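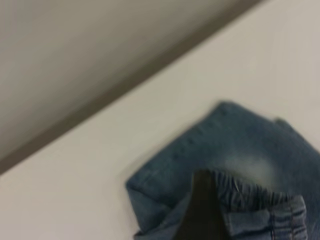 A student in the Drarnham group asked after last session why the unit treats repair as part of the cost of clothing at all, when most people throw a garment out before it wears through. The question is a fair one and these notes start from it.

Unit 3: Cost per wear

Cost per wear is the price of a garment plus upkeep, divided by the number of times it is worn. Upkeep means washing, drying, thread, patches and any paid repair. Leave out storage.

Worked case: a pair of jeans is bought for $30 and worn 187 times. No paid repairs. Price alone comes to 16 cents per wear. If a $3 patch brings the total to 593 wears, the figure drops to under 6 cents. The wash cost has to be added to both – use the rate on your own utility bill.

Where denim gives out first

Inner thigh, from rubbing. Then the knee, the back pocket corners and the hem at the heel. Children's pairs usually go at the knee, and many are outgrown before the seat shows any wear. For these, count the wears by the second owner too.

Look for thinning before there is a hole. Hold the cloth up to a window. If light comes through in a patch, reinforce it from the inside with a piece of similar weight. A heavy patch on thin cloth tears at its edge.

Washing

Cold water, inside out, zipper closed. Line dry where you can. Dryer heat is hard on stretch fibers, and pairs with elastane lose their shape sooner than plain cotton ones.

The Duda and Gerham readings disagree on how often to wash. Duda goes by number of wears, Gerham by visible soil. Either is accepted in your log, but say which one you used.

For next time

Bring the wear log for one garment, started in May or later. The Tusesholm group should also bring the repair sheet – both sides filled in.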